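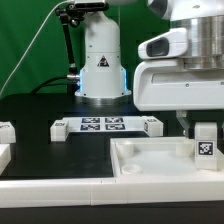 Prunside Workshop – Bench Gallery

The small parts bench at Prunside was rebuilt in June. Maëlys Cordier planned the layout and Killian Besson did most of the fitting. These are notes on what is on it now.

The top is black, with a green backdrop behind it. The old top was pale and showed every mark.

The shallow white tray sits at the lower right. It has raised walls, with two white posts near the back corners and a short round piece near the front left.

The printed board lies toward the back, between two white blocks. It carries four black-and-white markers, two by two. Maëlys asks that people leave it where it is.

The bench itself is 81 cm high, which suits most of us standing. Stools are kept in the Caruso room next door.

Spare trays are on order from Prilmont – 54 in the first box. Please write the part name on the side before using one.

The bench is open to members until 6 p.m. Ask Killian for a place on the list.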